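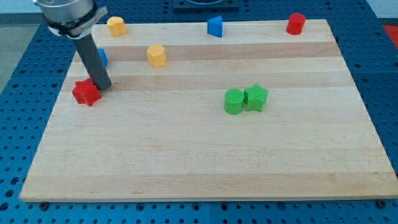

The lab at Drilham kept its heat low in December, and by the middle of the month I was wearing my coat at the desk. The arm didn't mind. It had run 1,288 picks by then and I had sat through most of them.

The question was simple enough to write on a card, and I had written it on a card and taped it to the monitor. Does the arm do better if it is allowed to touch a block before it decides how to pick it up? My supervisor thought yes. The company that paid for half the project, a warehouse outfit called Meltier, hoped yes, because touch was cheap and good cameras were not. I had no opinion when I started. That was in the spring.

The method went like this. I set the blocks out on the board. The arm came down beside one of them and tapped it, once on the near side and once on top, and felt how it gave. A block that slid straight back was one thing. A block that turned as it slid was another. From the two taps the program guessed the shape and picked a grip. Then it tried the pick, and I pressed a key for yes or a key for no. On every other run the taps were left out and it had to go by the camera alone. Then I put everything back somewhere else.

The cylinders were easy. The octagons were easy if you got them on a flat and bad if you got them on a corner. The stars were the trouble. A star has five places that look like a good place to hold it, and if you take it by a point and the space between two points, it swings. I lost a green one under a cabinet in October and printed another, and the new one came out a little rougher than the first. I wrote that down in the log.

My landlady asked me at supper what I did all day. I rented the back bedroom in her house on the hill, and the house had her family name on a brass plate by the door, Kazlauskienė, so that the mail carrier wouldn't mix it up with the one next door. I told her I moved blocks around for a machine.

"And it learns?" she said.

"It learns a little."

"My husband worked at the cannery," she said. "He put lids on. Then they bought a machine for the lids and he watched the machine. He said it was the same job with more standing."

I said mine had a chair.

She gave me more potatoes. She wanted to know what the machine would do when it was finished learning, and I said it would pick things out of bins, soap and batteries and so on, and drop them in boxes. She asked who did that now. I said people did. She nodded and got up to see about the kettle.

The numbers were slow to turn into anything. For weeks the two lines on the plot ran on top of each other, tap and no tap, and I got used to seeing them that way. Then I split the results by shape, which I should have done at the start, and the lines came apart. On cylinders the taps made no difference at all. On octagons they helped a bit. On stars they helped a lot. With the taps the arm got 95 stars out of every hundred. With the camera alone it dropped one star in three.

I checked it the way you check a thing you want to be true. I threw out the first 3 days, when the wrist had been loose. I threw out everything from the week the new star went in. That left 918 picks, and the lines stayed apart.

I sent the plot to my supervisor at night and got a reply before I had my coat buttoned. It said, "Good. What does the failure look like?"

I hadn't looked at the failures. I had counted them. So I went back into the lab the next morning and pulled up the video of every star it had dropped after tapping first, and there weren't many, and I watched them all before lunch. They were nearly all the same. The arm came down, tapped the side, and the star turned under it by a few degrees. It tapped the top. Then it closed on the place where the point had been before the first tap.

It was reaching for the star as it stood before we touched it. The program used the taps to decide what the thing was and then used the old picture to decide where it was. I had written that part myself, in the spring, late in the day.

The fix was four lines. I typed them in and put the blocks back on the board and ran the stars until it got dark. Two other students came by to ask if I wanted to go to the place on Pirnutness Road for soup, and I said to go ahead without me. The arm tapped, waited, looked again, and reached. I pressed the yes key. I moved the star. I pressed the yes key.

Somewhere in there I stopped being careful about where I set them down. I put a star right up against a cylinder so the fingers would have no room, and the arm tapped it, and the two of them slid off together, and it waited and looked again and took the star by the far side and lifted it clear. I hadn't planned for that one. There was nowhere in the log sheet to write it, so I wrote it in the margin.

Meltier sent two people up after the new year. They stood behind the yellow line with paper cups and watched it work for most of an hour. One of them asked how long the taps took. I said just under two seconds. He did some arithmetic on his phone and showed the other one the screen, and the other one made a face.

"Could it do one tap?" he asked.

I said I would have to test it.

"Could it only do it on the stars?"

I said it didn't know they were stars until it tapped them.

He thought about that for a while. They thanked me and took the early train. The report went out under the date February 15, 2024, with the plot on the second page and the part about the old picture on the fourth, because my supervisor said we should put it in. She said somebody else would make the same mistake and it might save them a winter.

I took a copy home. My landlady put her glasses on and read the first page standing up at the counter, all of it, moving her finger under the lines. Then she turned to the plot and asked me which line was ours.

"Both of them," I said. "The top one's the one that touches first."

"Well, naturally," she said, and she gave it back to me and asked if I would bring in some wood.

In the morning I went down the hill and started on one tap.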